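Right, I have just got to the end of a small claims case over a parking charge, start to finish, without a solicitor, and I loved it so much more than I expected to. Thread for anyone in England or Wales with a claim form on the doormat. (I'm not a lawyer, just a very keen defendant!)

1/ Some background. I parked at the Clernstead retail park in October, paid on the app (it's called Rundo) and typed one letter of my number plate wrong. The firm that runs the car park, Rantala, wanted money for it. I appealed, they said no, I said no back, and on it went until a court claim turned up.

2/ With the fees and so on added the claim was a bit more than 200 pounds. Not life-changing, but I'd paid to park! I had the receipt on my phone! So I decided to defend it and see what happened.

3/ First big thing: read the claim form slowly, all of it, with a cup of tea. There's a deadline to reply and it comes round fast. You can send an acknowledgment first, which gives you longer to write the defence. Do that the same evening if you can.

4/ Second thing: the particulars of claim, meaning the box where they say why you owe them money. Mine was four lines long and didn't say which term I'd broken. I said so, politely, in the very first paragraph of my defence.

5/ Keep the defence short. My first draft was 1,388 words and had an entire section about how rude the appeal letter was. I got it down to under 600 and it was so much better. Numbered paragraphs, one point each, dates in order.

6/ Evidence next, and this was my favourite bit (I know). Bank statement, app receipt, photos of the signs from where a driver would really be sitting, and the appeal letters both ways. I went back to Clernstead at half past four one afternoon to get the signs at dusk, and the one by the entrance is not lit at all.
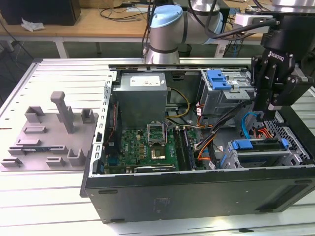

PC with its side off, processor on show in the socket.

7/ Put everything in one bundle with page numbers and a contents page at the front. Then in your witness statement you can say "see page 9" and everyone can find page 9. I used Clollura to stitch the PDFs together, but anything that keeps the pages in order will do.

8/ The witness statement is your story in your own words. What you did, what you saw, what you paid. Save the legal arguing for elsewhere. Sign the statement of truth at the end and mean it, it's a serious thing to sign.

9/ Mediation! We had a phone slot and the mediator was lovely. You never speak to the other side, the mediator rings back and forth between you. Rantala offered to knock a bit off and I said no thank you. It took less time than my lunch.

10/ The hearing was in a plain room with a long table. I'd pictured wigs. The judge asked me to explain the number plate mistake, then asked Rantala's representative whether a payment had been received for that car park at that time. Long pause. Yes, it had.

11/ Claim dismissed! I got my bus fare and 2 hours' car park money back as costs, and I did check the plate very carefully that time.

12/ Things I'd do differently: photograph the signs on day one, ask for the app's payment log sooner, and print a spare bundle (I ended up sharing mine with the usher, who was very nice about it).

13/ If yours is a bigger sum, or anyone was hurt, please get proper advice. Lots of law centres do free sessions and they're brilliant. For a small parking claim, though, have a go. Happy to answer questions about bundles until the cows come home.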